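Last updated: July

Week 6 — color in the small room

Okay, so last time I went on (and on!) about north light, and a few of you asked what to do when your room hasn't got a window at all. Good question, and it's most of today. Bring the Hollis fan deck if you bought one, and the 3 swatches you picked from the Clorby chart.

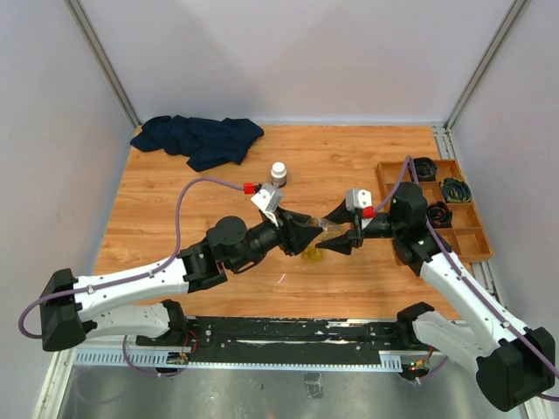 Undertone is the thing I want you chasing this week. A gray is hardly ever just gray — it leans blue or green or purple, and you only catch it once something warm sits next to it. Look at the back wall there, a pale gray with some lavender in it, against that orange-brown wood grain. Orange pulls the cool side right out of a gray! Try the same gray beside a navy cushion and it'll go quiet on you.

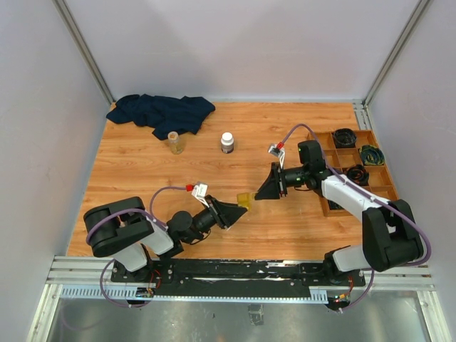

So for homework, paint your 3 swatches on big cards, please, two coats, and move them around the room at breakfast and again after dark. Write down what each one leans toward. Loketti 735 is a fun one to try if you're stuck. Eldana Kassa has the spare cards, and she'll be in the Gedton room before class.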